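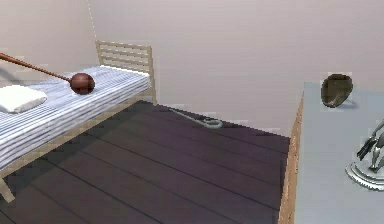 図1 シミュレーション内の寝室の一例。左がベッド、右が低い台。

# 寝室環境における物体配置の自動生成と探索課題への利用

## 1. はじめに

私たちの班は、家庭内の移動ロボットが物を探す課題を研究しました。この課題では、学習に使う部屋の種類が少ないと、ロボットが部屋の形を覚えてしまう問題があります。そこで本研究では、部屋の家具は固定して、置かれる物体だけを毎回変える方法を作りました。この方法をSkekbyと呼びます。指導はMeinir Lewis先生にしていただきました。

## 2. 方法

### 2.1 物体の選択

物体は26種類の3次元モデルから選びます。選ぶときに、部屋との意味的な関係は考慮しません。そのため、図1のように、マットレスの上に柄の長い茶色の道具があり、床に杖があるという配置も生成されます。実際の家では少ない組み合わせですが、物体の場所を常識だけで推測する方策を避けるために、この設定を残しました。

### 2.2 配置の手順

配置は次の順序で行います。

1. 床、寝具、台の上面など、物体を支えることができる面を抽出する。
2. 面の上の点を一様乱数で選び、物体を少し高い位置に出す。
3. 物理計算を2秒間進めて、物体を静止させる。
4. 速度がしきい値より大きい物体があれば、その配置を捨てる。

姿勢の初期値も乱数で決めます。したがって、物体は必ずしも正しい向きになりません。図1の台の奥にある深緑色の鉢は縁で立つように傾いていて、丸い外側がこちらを向いています。鉢の中が見える向きと見えない向きでは、認識の難しさが大きく違いました。これについては4章で述べます。

### 2.3 比較する条件

比較のために、物体を人の手で自然な場所に置いた配置を用意しました。この条件をRastardと呼びます。どちらの条件でも、同じ家具、同じ照明、同じ物体モデルを使いました。ネットワークの構造と学習の回数も同じです。

## 3. 実験

評価には、学習に使わなかった寝室Filtthorpeを使いました。ロボットは物体の名前を受け取り、部屋の中を移動して、対象が見える位置で停止します。対象までの距離が1 m以内で、かつ画像の中に対象が写っていれば成功とします。各条件で300回の試行を行いました。

| 学習条件 | 試行回数 | 成功率 |
|---|---|---|
| Rastard(手作業) | 300 | 51% |
| Skekby(自動生成) | 300 | 64% |

自動生成の条件の方が、成功率が高くなりました。特に、床の上にある細い物体で差が大きいです。手作業の配置では、杖はいつも壁に立てかけてありました。そのため、Rastardで学習したロボットは壁の高い部分を見ることが多く、床をあまり見ませんでした。

## 4. 考察

失敗した試行の記録を確認し、原因を分類しました。最も多い原因は、物体の見える部分が少ないことでした。物体が家具に隠れる場合のほかに、向きによって形の特徴が失われる場合があります。鉢はその代表です。裏側だけが見えるとき、ロボットは鉢を別の物体と判断して、探索を続けました。

次に多い原因は、表面の反射です。図1の右端にある銀色の置物のような金属調の物体は、見る角度によって明るさが変わります。近くまで移動しても認識の確信度が上がらず、停止の判断が遅れることがありました。

また、色の近い背景も影響すると予想していました。しかし、淡い青緑色の杖と暗い色の床のように、明るさの差がある組み合わせでも、遠くからは見つからないことがありました。杖の軸は細いので、入力画像を縮小したときに情報が消えると考えられます。入力の解像度を2倍にした予備実験では、この種類の失敗は減りましたが、学習の時間が長くなりました。

## 5. 今後の課題

本研究の結果は、すべてシミュレーションによるものです。実機での確認はまだ行っていません。1月から、実機用の制御プログラムMahmoudに探索の方策を移す作業を始める予定です。

配置の生成にも改善が必要です。現在の手順では、物体が台の端に近い位置で静止することがあります。計算では安定していても、実際の部屋で同じ配置を再現するのは難しいです。端からの距離に下限を設けることを検討していますが、値はまだ決めていません。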